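Birusell Hand-Held Gripper Kit

Kit for home and shared-workshop builds
Sold by Drurno
In stock – ships from our own bench

Overview

The Birusell is a two-finger gripper you hold in your hand. You squeeze the trigger, the fingers close, and the camera on top records what they did. It is sold as a kit of printed parts, hardware and padding. You supply the camera and an afternoon.

We designed it for people who already have a small arm at home, or share one at a workshop, and want to collect their own demonstrations without wiring up a second arm to do it. The same fingers fit the Kiltis wrist plate, so what you record by hand is recorded with the same contact surfaces the arm will use later.

This is the third version of the kit. The first two had bare printed fingers, which were fine on boxes and bad on anything smooth. The current fingers are wider and padded, and the slope on the inner face has been changed so the tip can get under a low rim.

What is in the kit

Printed body, two halves, black
Trigger, trigger spring and return link
Left and right finger, with mounting blocks
Padding for both fingers, plus one spare set
Brass threaded inserts, bag of 25
Screws and washers
Camera shelf with slotted holes
Hex key

Not in the kit: camera, cable, soldering iron, memory card.

Weight, assembled without camera: 310 g

Building it

Start with the inserts. They go in with a soldering iron fitted with a plain conical tip, set no hotter than you need for the plastic to give. Let each insert sink under the weight of the iron and stop when it is level with the surface. If one goes in crooked, reheat it and straighten it with the end of a screw. There are more inserts in the bag than the build uses, so practice on the test block first.

Next fit the fingers to their mounting blocks. Left and right are not the same part. The slanted faces point toward each other when the gripper is assembled. Leave the screws a half turn loose until both fingers are on and you have worked the trigger a few times, then tighten them evenly.

The padding goes on last. It is cut slightly oversize and wraps around the edges of the finger. Some creasing along the edges is normal and does not affect grip. Press it down from the tip toward the base and leave it overnight before use. If you build on a Sunday evening, you can record on Monday.

Route the camera cable before you close the body. The channel is on the left side. Leave enough slack for the trigger to travel all the way without pulling on the plug.

Using it on a table

Most of our customers start with kitchen things – trays, plates, placemats, utensils – and this is a reasonable place to begin. A serving tray is a good first object. It is wide and light, and the rounded rim gives the padding something to hold. Set the opening wide, bring one finger in over the tray and keep the other outside the rim, then close slowly.
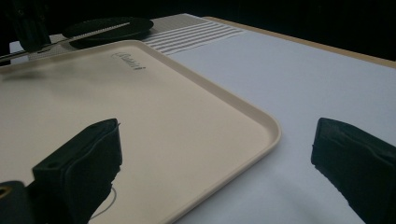
Dixit
Product builder, Drurno

Approach the corner at a shallow angle. If you come straight down, the outer finger lands on the tabletop before the inner one reaches the tray, and the trigger will feel stiff. With the wrist tipped back a little, the wedge at the tip slides in along the table and takes up the rim as the gripper closes. It takes a few tries to get the feel of it.

Pale trays on a white table are hard for some tracking software. If yours loses its position, put something with a pattern near the far edge of the table. Striped or textured mats work well. Glossy dark plates are less useful, as the highlight moves when you do. Keep the light above and a little behind the work, and check a short clip before you record a long session.

Thin metal utensils are the hardest thing we test with. The padding will hold them, but they roll. Pick them up near the middle, with the fingers square across the handle, and do not squeeze harder if they turn. Let go and start again.

Keep the cable out of the pickup area. A loop hanging under the left finger will be in the recording and can get pinched if you work close to the surface. The clip on the body holds a single cable of ordinary thickness. Thicker ones need a tie.

Fitting to an arm

The fingers come off the hand-held body with the same hex key and go onto the Kiltis wrist plate with no adapter. Check the opening after you move them. If the arm opens less than the hand-held body does, set the stop screw on the trigger to match, or you will record grasps the arm cannot reach.

For other arms we supply the mounting block drawing on request. You will need to print your own adapter and buy screws to suit.

Care

Wipe the padding with a damp cloth. Do not use solvent on it. Replace it when the surface goes shiny or a corner starts to lift. We change ours after 500 grasps on hard plastic, sooner if there has been a lot of metal.

Check the finger screws before each session. The inserts will last for years if the screws are not overtightened. If one pulls out, it can be reset with the iron and a new insert from the bag.

Do not leave the gripper in a hot car. The body will soften.

Common questions

Can I print the parts myself?
Yes. The hardware and padding are sold separately as the Birusell parts bag. Print files are included with it.

Does it come assembled?
No. We stopped selling assembled units in June. Shared workshops that need several can write to us and we will see what the bench looks like.

Will it fit a left-handed user?
The trigger works for either hand. The cable channel stays on the left, so left-handed users may want to run the cable over the wrist.

Do the version two fingers fit this body?
They do, but the holes for the padding clips are missing. Use double-sided tape.

Related items

Birusell parts bag
Spare padding, pair
Kiltis wrist plate
Camera shelf, long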